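Store cupboard tips - quick ones

Posted 01/03/2019 by Zane Org
Filed under: Kitchen, Tins & Jars

Right, been meaning to put these up for ages. Mostly tins, bit about jars at the end. No particular order.

Labels. Write the date on the lid in marker pen, big. Month and year will do. The printed one is always tiny and always on the bottom. New ones to the back, old ones to the front. Takes a minute when you unpack the shopping and saves a grim afternoon in September.

Dents. Small one in the side, fine, eat it soon. Dent on a seam or the rim, bin it. Bulging lid, bin it, don't open it to have a look. Same for anything that spurts or hisses oddly.

Wipe the lid before you open it. Damp cloth, quick once round the rim where the dust sits. Then wash the tin opener too, the wheel especially. Old toothbrush and hot soapy water. When did you last do yours? Exactly.

Draining fish. Open the lid most of the way, leave it hinged, press down with the back of a spoon and tip over a bowl. Not the sink if it's oil, it will block up in the end. Oil from a decent tin goes into a dressing or over potatos. Brine goes away. If the sink smells afterwards, half a lemon and a kettle of hot water.

Leftovers. Out of the tin, into a tub with a lid, in the fridge. Two days at most for fish. Beans a bit longer.

Stuck ring pull? Handle of a teaspoon under it, lever gently, then pull. Mind your fingers, the edge is sharper than any knife in my drawer.

Shelves. Flat tins stack, tall ones don't, so put the short ones on the shallow shelf and stop trying to be clever. I keep mine in a Clultell rack, the three tier one. Wobbly untill you screw it to the wall. A shoe box on its side does nearly as well.

Damp cupboard. Rust on the rims means it's too wet in there. Saucer of bicarb in the corner, change it monthly, leave the door open when you're in. Surface rust that rubs off is ok, anything pitted is not.

Jars. Lid won't budge - rubber glove. Still won't, run the lid under the hot tap for a bit. Still won't, tap round the edge with a wooden spoon. Smelly empty jar: spoonful of mustard powder, warm water, shake, leave overnight.

Gintarė Sproģis wrote in to say she lines her tin shelf with old wallpaper, wipes clean and hides the rings. Trying that next.

More on freezers when I get a minute. Send yours in, usual adress. 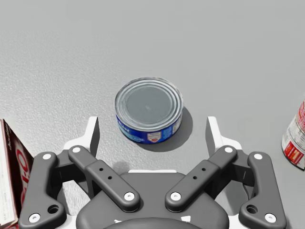
Picture: Urnetia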